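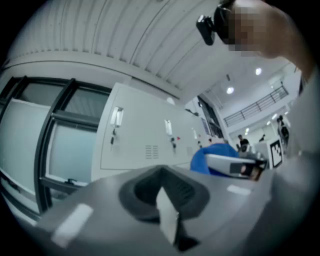

鍵付きの壁面キャビネットと黒枠の窓

壁面キャビネット（かべめんキャビネット）
2022年3月25日　文・Hafiz Yusof

壁面キャビネットは、壁に沿って据える扉付きの収納家具のこと。オフィスや作業室ではおなじみですよね。私はこの平らな扉のタイプが大好きで、見かけるとつい取っ手から眺めてしまいます（職業病かも）。上の例は淡いグレーで、白い取っ手に小さな鍵がぶら下がり、取っ手の間には横スリットの通気口が付いています。

呼び名は会社によってまちまちで、Bomwoodでは「壁収納」、Orkumでは「ウォールロッカー」。私が2月に測ったOrkumの棚板は奥行き500ミリ、厚さ20ミリでした。書類箱も楽に入ります！

手入れには起毛のあるマイクロファイバークロスが向いています。折りたたんで使い、面が汚れたら裏返すだけ。鍵のまわりはほこりがたまりやすいので、私は布の角でくるっと拭いています。

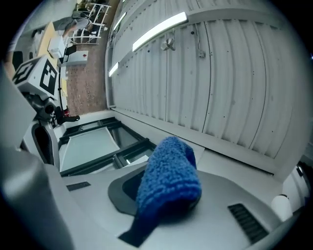
青い起毛クロス。天井は白い波形の金属板

拭く順番は天井に近い側から下へ。通気口は溝に沿って横に動かすと、布が引っかかりにくいです。鍵を差しっぱなしにするか別に保管するかは意見が割れるところで、私は断然、別保管派！

関連項目：書庫、ロッカー、通気口

お問い合わせ｜© 2022 Rawat 収納事典｜ページの先頭へ戻る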